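Accueil de la liste | Archives | Par fil | Par auteur | S'abonner | Aide

Objet : Re: [atelier-auto] Plier du carton, vous y croyez ?

Bonjour à toutes et à tous,

Je réponds en bloc à Clukness, avec sa question recopiée plus bas, et je préviens que c'est long (le sujet me passionne, vous le savez). D'abord deux vues du travail dont je parle, du carton rose et deux bras pour le tenir :

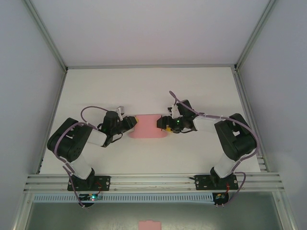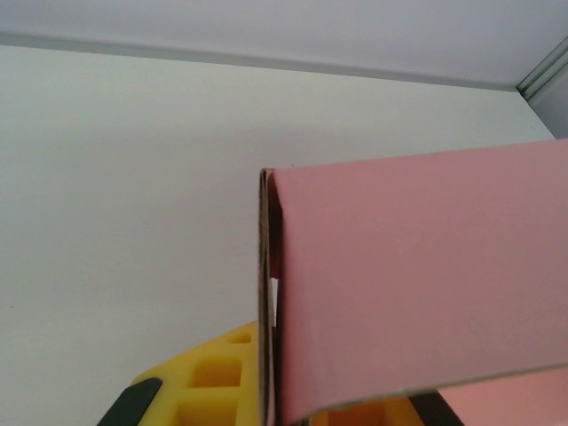
Mon sujet, c'est le carton, et je maintiens que c'est l'un des meilleurs tests pour savoir si une machine peut prendre une corvée d'atelier. On parle toujours du linge, de la vaisselle, du fameux t-shirt à plier. Le carton a l'air plus facile, il garde à peu près sa forme, et pourtant il réunit tout ce qui embête un robot : il est rigide dans un sens et souple dans l'autre, il a de la mémoire, il reprend son angle dès qu'on le lâche. Regardez la tranche brune sur la vue rapprochée, avec le petit jour entre les couches : un doigt humain sent cela sans y penser et corrige sa pression. Le doigt jaune à alvéoles qui se trouve à côté, lui, ne « sent » que ce qu'on lui a donné de quoi mesurer, et c'est souvent peu de chose. Je trouve ça formidable comme problème, vraiment !

Clukness écrivait en janvier :

> Bonjour la liste,
> Je tiens un petit atelier de conditionnement (thé, savons, bougies, ça
> dépend des mois). On monte à la main 500 étuis par jour en saison, parfois
> plus. Ma question est bête : est-ce qu'il existe aujourd'hui une machine
> que je pourrais poser sur l'établi et qui ferait ça à ma place, sans que je
> doive changer de modèle d'étui ni acheter une ligne complète ?
> J'ai vu passer des vidéos de robots qui plient des choses et je ne sais
> pas quoi en penser. Même question pour la maison, d'ailleurs, où j'aimerais
> bien que quelqu'un d'autre aplatisse les emballages avant la poubelle.
> Merci d'avance, et soyez francs.

Elle n'est pas bête du tout, cette question. Je coupe en deux, l'atelier d'abord.

Pour un étui toujours identique, en grande série, la réponse existe depuis longtemps et s'appelle une formeuse. C'est rapide, c'est fiable, c'est d'une bêtise admirable : ventouse, came, butée, suivant. Chez Holtum, où j'ai passé deux ans à la maintenance, la nôtre tournait sur un seul format et personne n'y touchait sauf pour la graisser. Le jour où le commercial a promis un deuxième format, on a perdu la matinée en réglages, puis l'après-midi aussi. Voilà le vrai mur pour quelqu'un comme toi, Clukness : le changement. Tu as du thé un mois, des bougies le suivant, et ton étui varie à chaque fois.

C'est là que les deux petits bras deviennent intéressants. Une formeuse ne sait tenir qu'un flan posé exactement où il faut. Deux pinces peuvent, en principe, prendre la pièce chacune par un côté, la présenter, la reprendre autrement, recommencer si ça glisse. C'est notre manière de faire, à nous autres à deux mains, et la souplesse est à ce prix. J'écris « en principe » parce que la lenteur reste terrible.

J'ai tenu un carnet l'hiver dernier sur mon propre montage (bras du commerce, pinces imprimées, beaucoup de ruban adhésif). Sur 857 essais d'une seule opération, rabattre une patte et l'engager dans sa fente, j'en ai compté 352 que j'aurais laissé partir chez un client. Vous pouvez faire la division, je l'ai faite et je suis allée me coucher. Mais l'année précédente, avec les mêmes bras et mes trajectoires écrites à la main, je n'arrivais à peu près à rien dès que la feuille était posée un peu de travers ! Le progrès est venu de l'apprentissage par démonstration : on guide les bras, on enregistre, on recommence jusqu'à en avoir mal aux épaules, et le système finit par rattraper des positions que je ne lui avais jamais montrées telles quelles.

Ce qui échoue encore chez moi, en vrac :

- la patte qui rentre aux trois quarts et que la caméra croit rentrée ;
- le carton fraîchement sorti du paquet, plus raide que celui de la veille ;
- la deuxième pince qui masque justement l'endroit qu'il faudrait voir (la caméra au poignet aide énormément, mais elle n'a plus que du carton devant elle une fois qu'on est tout près) ;
- la pression, toujours. Trop peu, ça tourne dans les doigts. Trop, l'arête est marquée et l'étui part à la benne.

Côté cadence, mon meilleur cycle propre est à environ 60 secondes. Clukness, tu vas plus vite en parlant au téléphone. Je ne poserais donc rien de tel sur ton établi cette saison. Par contre je regarderais dès maintenant les tâches voisines : alimenter la pile, poser l'étui monté dans la caisse, présenter l'étiquette. Un bras seul s'en tire déjà honorablement, et c'est autant de gestes en moins pour tes poignets.

Pour la maison, je suis à la fois plus pessimiste et plus amusée. Aplatir un emballage, c'est violent, varié, plein d'adhésif et d'agrafes, et chaque boîte a sa propre façon de résister. Orysia Palamarchuk avait défendu ici l'idée qu'il fallait laisser la machine écraser sans finesse, comme un compacteur, et garder les bras articulés pour ce qui demande du soin. Je crois qu'elle a raison. Son prototype Mutirlow, une simple presse à levier avec un moteur d'essuie-glace, aplatit tout ce que je lui ai donné, y compris une boîte dans laquelle restait un tournevis – mes excuses encore pour le plateau.

Un dernier point pour ceux qui voudraient essayer : prenez du carton de couleur unie et bien mat pour commencer. Sur fond clair, le contour se détache bien, et vous vous épargnerez des soirées à vous battre avec des reflets. Gardez le kraft imprimé pour plus tard. Et attachez vos câbles le long des bras avec assez de mou aux coudes, j'ai arraché un connecteur comme ça en plein enregistrement.

Si quelqu'un a tenté la même chose avec un capteur de force dans les doigts, je veux tout savoir, même les ratés, surtout les ratés. Le groupe Peñalver en avait parlé sur le fil des pinces souples, et je n'ai jamais vu la suite. Je peux envoyer mon carnet d'essais à qui le demande, il est mal écrit mais complet.

Bien à vous, et bon courage pour les étuis,

M.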